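Brenov Wholesale Produce Hall: Progress Report for July
Monday, August 2, 2021. Submitted to the Femonska Food Infrastructure Fund. 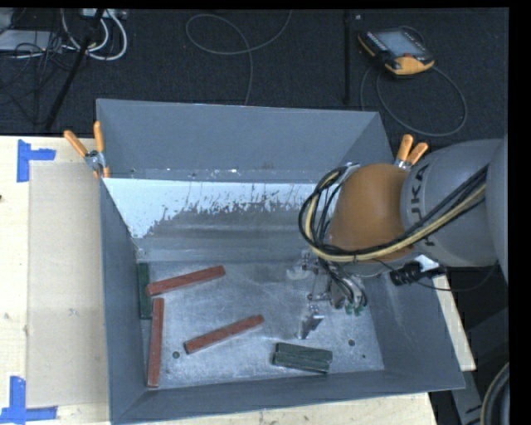
Is the hall still on course to take its first tenants this fall?
The east aisle is, and the west aisle will follow once its cold rooms have passed their temperature trials.

1. Status against work plan

The east aisle was handed over by the contractor in the second week of July. Floor drains, hose points and lighting have been tested and signed off. Two dock doors were rehung after the seals failed a smoke test, and both passed on the second attempt.

The west aisle is behind. The refrigeration supplier, Lunde, delivered the evaporator units on schedule but shipped the control panels to the wrong depot. Installation restarted on the 19th. We have moved the trial period for the west cold rooms from August to September. The grant milestone for full cold storage is affected and we ask the Fund to note the revised date. No change to the total award is requested.

2. Tenancies

The hall has 141 stands. Letters of intent now cover all of the east aisle and part of the west. In July we signed leases with 7 traders: four in fruit and vegetables, two in cut flowers and one in eggs and dairy. The dairy lease is conditional on a separate wash-down area, which is drawn but not priced.

Two growers who had reserved west aisle stands asked whether they could open in the east aisle until their own space is ready. We agreed, on a monthly license at the east aisle rate. Stand assignments will be revised to keep the loading lane clear, as the licensed stands lie on the pallet route.

Interest from potato and onion packers remains low. Most of them sell directly to supermarkets and have told us that a stand would be used only in surplus weeks. We are drafting a day-rate option for these firms and will attach the terms to the next report.

3. Supply and throughput

The temporary market in the north yard continued to trade. Volumes in July averaged around 300 pallets a week, with soft fruit accounting for most of the increase over the spring. Stone fruit arrived late and in uneven lots. Lettuce was short for the first half of the month and then oversupplied, and prices at the yard moved accordingly.

Unsold produce is still the weak point. The charity pickup runs on weekdays only, so Saturday surplus is held over without proper cooling and part of it goes to compost. A Saturday pickup has been requested and the carrier has quoted for it. The cost fits within the existing waste line — no transfer between budget lines is needed.

4. Grading and inspection

The inspection room is fitted out except for the scale, which is waiting for calibration. Intake forms have been cut from four pages to one after traders reported delays at the gate. The new form records origin, variety, class, lot weight and arrival temperature. Residue sampling stays with the outside laboratory under the present contract.

5. Expenditure

Spending in July was below forecast. The difference is the second payment to Lunde, which falls due on completion of the west aisle controls and will now appear in the September figures. Drainage work ran over its line by a small amount and was met from contingency. Invoices and the reconciled ledger are in the annex.

6. Risks

Refrigeration controls: further delay would push west aisle openings into the citrus season, when traders are least willing to move. Lunde has confirmed an installation crew through the end of August.

Road access: the county plans to resurface the south approach. Dates are not fixed. We have asked for night work — most deliveries arrive between 3 and 7 a.m.

7. Work planned for next period

Complete west aisle controls and begin temperature logging. Price the dairy wash-down area. Issue the hall rules to signed tenants for comment. Close out the remaining items on the east aisle defects list, mainly door hardware and bay numbering.

The next report will cover August and will include the first set of cold room logs if logging has begun by then.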